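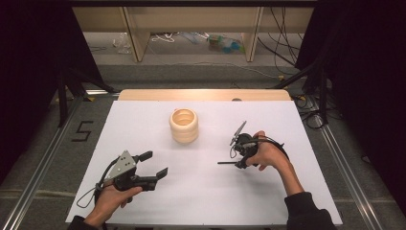
Project report, summer term
Idris Watkins
2023-08-09

What we set out to do: collect 300 two-handed examples for the Kazemi policy, all on one small table task, and see if it learns anything useful from them. Ended up with 200 we trust. More on that below.

Setup

Two hand-held grippers, one per hand, both cabled. They are not the same model. The left has the metal plate on top and two fingers that open and close, the right is the slimmer one. We wanted a matched pair but the second one didn't arrive in June like it was supposed to, so the policy gets different hands left and right. Probably fine for this task. Would not do it again.

View is from the head. White board on the table, black curtains at the sides. Object is the ribbed cream cup -- we call it Perko in the logs, so if you see "perko_up" in the file names thats the cup standing upright.

Each example: start with both grippers clear of the cup, bring them in, pick up, move, set down, back off. Operator says "done" and the next one starts.

What went wrong

First 50 are bad. I was moving way too fast and the fingers blur on the way in. Threw all of them out. After that I slowed down and counted to two before closing the left gripper, which felt silly but the traces look much cleaner.

Another 16 got dropped for cable snags. The left cable likes to catch on the edge of the board. Fix was to shake out the slack before every take. Wrote it on the checklist, still forgot sometimes.

The rest of the missing ones are my own fault -- saved over a folder from the Brallow machine. No backup. There is one now.

Also: sleeves. Roll them up or don't, but keep it the same for the whole session. I mixed it and had to tag every take by hand afterwards.

Results so far

Trained once on the 200. It reaches for the cup fine when the cup is left of center. Put it on the right and it hesitates, then goes left anyway. Checked the start positions and yes, most of my takes have it on the left. Should of plotted that in week one.

Next

More takes with the cup on the right half. Then the second object from the Susolholm set. Retrain, compare, write it up properly with plots.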